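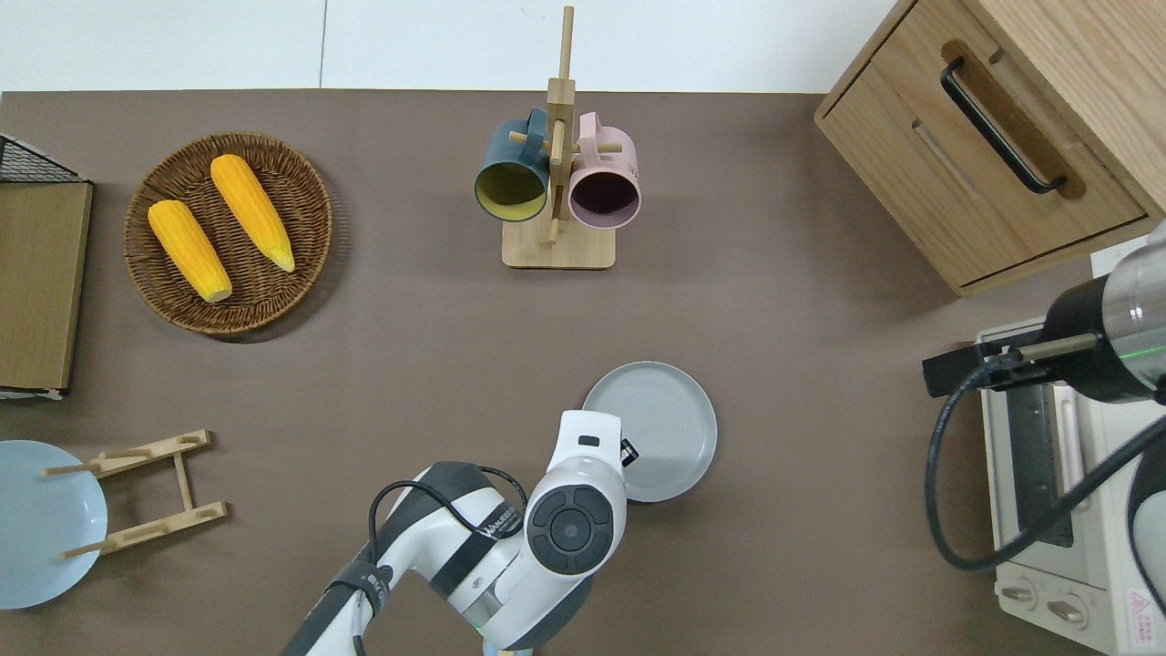 Two-arm kitchen table build: picking up plates by the rim

Shared Workshop Projects > Robot Arms
Started October 5, 2023

ruven_bench
Long post, sorry. I've been working on the two-arm table in our shared shop since September and I'm finally at the part I wanted to get to, which is handling dishes. The left arm does plates, the right arm stays over by the toaster oven. I run everything through Zemero, a little control program a few of us at the shop wrote, and it mostly behaves.

My trouble is flat plates. Mugs on the tree, fine. Corn, weirdly easy (it's bumpy, the fingers love it). But a plate lying flat on a table gives you almost nothing to get hold of. I come in from the left with a parallel gripper, try to get one finger over the rim and one under it, and the lower finger just shoves the plate along. Last night's log has 198 tries in it and 44 of them ended with the plate up off the table. I was hoping for a lot better than that!

Stuff I've already tried:
Slower approach. Helped a little.
Tilting the wrist more. Helped, then the elbow got too close to the dish rack.
Rubber sleeves on the fingers. Made it worse, I think they're too fat to get under the rim.

What would you do next? I'd like to keep the grippers I have.

knobandtube
How high is the rim off the table? If you've only got a few millimeters under there, no amount of wrist tilt is going to save you. I ran into the same thing with saucers and ended up filing down the lower finger to a wedge. Ugly, but it gets under.

ruven_bench
3 mm at the lowest spot, measured with feeler gauges. My bare fingers are thicker than that, so yeah, it's touching the rim before it gets under anything. I do like the wedge idea but these fingers weren't cheap and I'm nervous about taking a file to them.

pasta_torque
Don't file them. Print tips. I've got a set I call the Idahosa tips (named after the folder they were in, no better reason) and they slide over a standard parallel finger with one screw. Tapered on the bottom, flat on top. They wear out and you print more. A set costs me pennies.

knobandtube
Printed tips flex, though. On a heavy plate you'll get the rim and then watch it droop as you lift. I went through a whole spool trying to make them stiff enough.

pasta_torque
Mine don't droop, but I print them solid and I keep the taper short. If you make them long and skinny then sure, they bend.

ruven_bench
OK, I can try both, there's a scrap finger in the drawer I could file without crying. Meanwhile I went back to the light gray plate and worked on where the arm stops before it closes. Just the left rim, over and over, nudging the height down a hair each time and saving the pose.

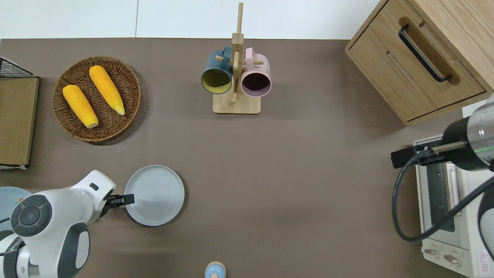

Left gripper at the rim of the gray plate, right arm parked over the toaster oven.

I'm saving the poses as I go so I can compare them later. The file is up to 1461 lines, which tells you how my evenings are going. The wrist angle seems to matter more than the height does, and that surprised me. A bit too steep and the finger digs at the table, a bit too shallow and the top finger lands on the flat part of the plate.

gritty_kitty
Can I ask a dumb one? Why not use the other arm to hold the plate still? You've got two of them.

ruven_bench
Not dumb at all. I'd have to swing the right arm out past the toaster oven and its cable loop is already long enough to worry me. I keep picturing it snagging on the knobs. It's on the list, but first I want to see how far one arm can get.

knobandtube
I'd do the cable before anything else. A loop like that gets caught sooner or later, and then you're buying connectors. Couple of hook and loop straps along the forearm, leave slack at the joints only.

ruven_bench
Fair. I have straps on the left one already and I got lazy on the right. Same plate again, with the pose I liked best so far: 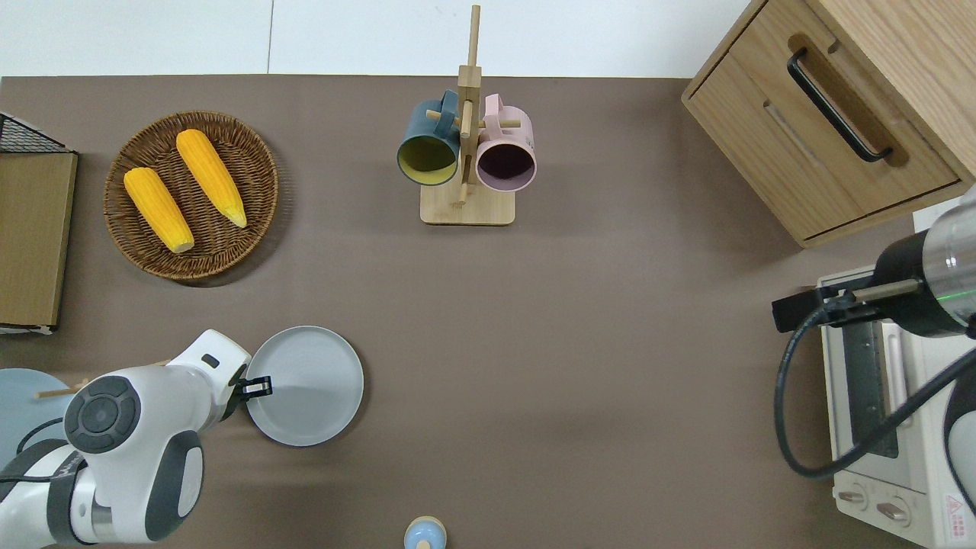

gritty_kitty wonders whether a strip of shelf liner under the plate would do the job of the second arm, since the sliding is half the problem.

pasta_torque
It would help, but then you've taught it to pick plates off shelf liner. Put it on a bare table and you're back where you started.

gritty_kitty
Maybe so, but it would tell you if sliding is the real trouble or if it's the finger thickness. Cheap test — one evening.

ruven_bench
I like that as a test. There's a roll of liner at Bistness, the surplus place by us, so I'll grab some along with the straps. Plan is liner with the stock fingers first, then no liner with the printed tips. pasta_torque, could you post the tip file? I'll need the screw size too.

pasta_torque
Uploading tonight. M3 screw, and print two spares.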